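Operators wanted for remote arm teaching, Wostcombe

Handonard is taking on 6 people to teach household tasks to a robot arm by remote control. You sit at a desk, hold a controller and move the arm through a simulated room. Each run is recorded and goes into the Basix training set. The first batch is 2000 runs, mostly opening cabinets and drawers.

No experience is needed. You should be able to sit for a two-hour shift and follow a written task sheet. Shifts start at 9 a.m. or 1 p.m., beginning in March.

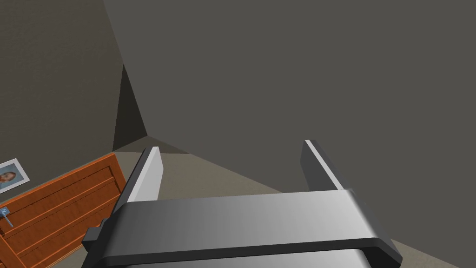

Mỹ Tôn says the first few shifts are slow for everyone, and that new operators do better once they stop correcting every small movement and let a bad run go.

Bad runs are marked and repeated. You are paid by the hour, so a repeat costs you nothing. Training is paid at the same rate.

To apply, write a few lines to Thiện Cao at the Handonard front desk, Room 629, and say which shift you want.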